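Farnemholm Fitted Cupboard Survey - data card
Dimensions and condition of built-in kitchen cupboards in rented housing
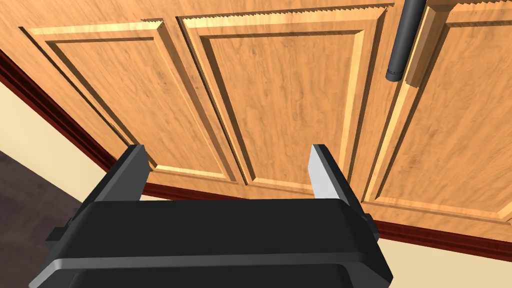
Rendered view, with cabinetry behind.

Last revised: 2025-07-25
Maintainer: Védís Thygesen
Field protocol: Majdi Bataineh

Summary

The survey holds 613 cupboard records from 96 dwellings in Farnemholm, a district of rented flats and terraced houses. Each record covers one fitted unit: its outer size, fixing height, door type, hinge side and condition at the time of the visit. It was put together to help with planning replacement works, where units have to be ordered before the old ones come out and drawings often don't match what is on the wall.

Free-standing furniture is not covered. Larders built into the structure are covered only if they have a door.

Files

units.csv - one row per cupboard
dwellings.csv - one row per dwelling, with building type and floor level
codes.csv - the lookup table for every coded field
changes.txt - corrections made after first release

All files are UTF-8 with comma separators and a header row. Join units.csv to dwellings.csv on dwelling_id. The unit_id field is unique across the whole set and is never reused, so gaps in the sequence are expected.

Main fields in units.csv

unit_id - text, fixed length
dwelling_id - text, matches dwellings.csv
position - B (base), W (wall), T (tall)
width_mm, height_mm, depth_mm - whole millimetres, outside faces, door excluded
floor_gap_mm - from finished floor to underside of unit; blank for base and tall units
hinge - L, R, P (pair), N (no door or drawer front)
condition - A to E, see below
maker_mark - Katov, Gadura, other, none found
note - free text, may be blank

Measuring

Sizes were taken with a steel tape at the front edge of the carcass and rounded to the nearest millimetre. Depth is the least reliable of the three, as many units are scribed to uneven walls and the rear edge can't be reached. Where the surveyor could only reach one side, the note field says "one side".

Floor gaps were measured at the left-hand end of the unit. In older terraces the floor falls noticeably across the room, so two wall units in the same run can have different gaps and still be level with each other. Do not treat this as an error.

A second surveyor measured 46 of the units again without sight of the first readings. Width and height agreed well. Depth did not, and both depth readings are kept in changes.txt for anyone who wants to work out their own tolerance.

Condition grades

A - sound, no work needed
B - worn finish only
C - hinge, runner or handle needs replacing
D - carcass swollen, split or loose at the fixing
E - unsafe to load

Grades are a surveyor's judgement. C and D were confused early on where a loose hinge had pulled out of swollen board. The rule since December is to grade by the carcass first and the fittings second. Earlier rows were regraded from the notes where these were clear enough, and left alone where they were not.

Known problems

Katov and Gadura units share a carcass width in the smaller sizes, and the marks are often painted over. Treat "none found" as unknown.

Corner units are recorded by the longer face. There is no separate field for the return - this is the most common request and will be added if the survey is repeated.

Ground-floor flats are over-represented. Tenants on upper floors were harder to reach during the day, and no weighting has been applied. Floor level is given in dwellings.csv if you wish to apply your own.

Almost 100 rows have a blank hinge field. Blank means not recorded and should not be read as N.

Privacy

No names, addresses or contents of cupboards are stored. Dwelling identifiers were assigned in shuffled order and the key is not published. Notes were read through before release, and mentions of tenants or their belongings were removed.

Use and citation

Free to use and adapt with credit. Cite as: Thygesen and Bataineh, Farnemholm Fitted Cupboard Survey, Wattimena Housing Data series.

Report errors to the maintainer with the unit_id and the field name. Corrections go into changes.txt first and into the main files at the next revision.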